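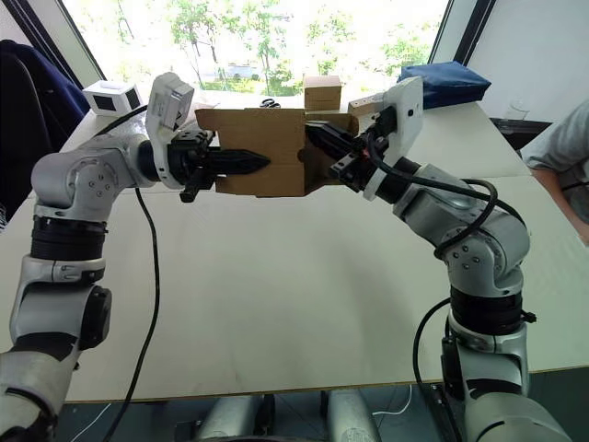

Réjean Nguyen asked whether the pad would get past a mailroom that refuses staples, glue and coloured paper. It should. The Unari 3206 has none of the three, but check the current rules of the establishment before posting.

Unari 3206 Correspondence Pad
For letters to people held in prison or immigration detention

Sheets: 200, white, single-sided ruling
Binding: none; loose sheets in a paper band
Envelopes: 10, plain white, no window, gummed flap
Margin: printed line for name and prisoner number on every sheet
Also supplied: 3 record cards for logging dates sent, received and returned

The number line is repeated on each sheet so that pages separated during inspection can be matched again. Ruling is pale grey and does not show on most photocopies, which matters where the prison hands over a copy and keeps the original.

Not included: stamps, reply envelopes. Many prisons treat both as contraband when enclosed by the sender.

Campaign groups ordering for a letter-writing evening can have the sheets banded in smaller sets. Write to Marleny Castaño at Sistent with the quantity and delivery address. The next print run is in April. Opened packs cannot be returned.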